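Recording locker demos with the hand-held grippers

Quick version of how we do it at Revel. Been asked twice this week so writing it down. Covers the locker task only — open door, item in or out, close door. Folding and table tasks have their own page.

What you need

Both grippers, left and right, charged. Marker cubes screwed on tight. Head camera and strap. A locker with a key that turns. One item from the task tray. The session sheet, printed, plus a pen that works.

You don't need a laptop next to you. Start and stop are on the foot pedal. If the pedal is dead, ask Octavio for the spare, don't use the phone app, it drops the first couple seconds of every take.

Before you start

Calibrate first thing and again after lunch. Hold both cubes out in front of the head camera, turn them slowly, wait for two beeps. One beep means it only found one cube. Do it again.

Check the cubes for smudges. A thumbprint on the black part is enough to make the tracking jump. Dry cloth, no spray.

Tie back anything that swings. Cords go behind the wrist if they'll reach, sleeves up, lanyards off. A cord across the cube face for half a second won't ruin a take, but if it's there the whole time we have to throw it out.

Tilt the head camera down more than feels right. Most new people aim it at eye level and then we get a great recording of the wall. Look at the door handle, then drop your chin a little. You want both cubes in view when your arms are in working position.

Key stays in the lock for this task. Unlocking is a different task with a different label, so please don't mix them.

Recording a take

1. Stand square to the locker, half a step back. Grippers open, arms down.

2. Pedal down. Wait one breath. The still part at the start gets used for alignment.

3. Raise both arms into view. Slow.

4. Hook the handle and pull. Any hand. Switch hands between takes, we have way too many right-handed opens.

5. Let the door come all the way to its stop. Don't hold it with your elbow or hip. The robot has no hip.

6. Reach in. This is where most takes go bad, so read the next part before you try it.

7. Place or pick the item. Open the jaws fully before you back out, even if the item is allready loose.

8. Close the door with a push on the flat part. Arms down. One breath. Pedal up.

Thats one take. Reset and go again.

Reaching in without losing the cube

The jaw goes in the locker, the cube stays out where the camera can see it. That's pretty much the whole trick. If the cube goes in past the edge of the door frame we lose it, the software guesses, and the guess is bad.

So lead with the jaw, wrist low. Keep the printed face turned up toward your own face. Don't bend down to look inside — your head drops, the camera drops, everything shifts. Bring the free hand up and keep it in view too, it counts as data even when it isn't doing anything.

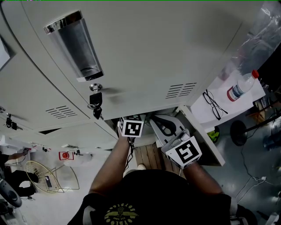

Pavithra Pai
Demo collection lead, Revel

Left hand is up with its cube facing the camera, right jaw is at the opening and the cube behind it is still readable. Door wide, key in the lock. Copy that position and you're fine.

If you're short you may have to stand closer. OK. Just stay at the same distance for the whole set.

How many

A set is 32 takes. Nine sets is a full task. Take a break between sets, tired arms make weird jerky paths and the model learns those just as happily as the good ones.

Change something small every few takes. Item position, which way it faces, where your feet are, how far the door was open at the start. Not everything at once. Write the change on the sheet, one word is enough ("left", "tilted", "ajar").

Mistakes

Fumbled the grab but recovered? Keep it, mark it R. Those are useful, Ettore trains the recovery stuff on them.

Dropped the item on the floor: stop, mark it X, reset.

Used a finger to help: X. Even a little bit.

Someone talks to you mid-take: fine, there's no audio. But don't turn your head to answer.

Door swung back and hit the gripper: check the cube screws, recalibrate, then carry on. A cube that has moved a hair will spoil every take after it and you won't notice till upload.

Upload

Grippers back on the dock, lights go solid, wait for the folder to show up in Mosquera. Name is task, initials, set number, e.g. locker_ct_2. No spaces. Play back the first take and the last take before you wipe anything. Both cubes outlined in green most of the way through = good. Lots of red around the reach = wrist was too high, redo the set, sorry.

Sheets go in the tray by the door. Consuelo types them in at the end of the day so write so she can read it.

To do on this page: sliding doors, and the bottom row, where you have to kneel and the head camera angle is different. Will add when we've done a few sets and know what works.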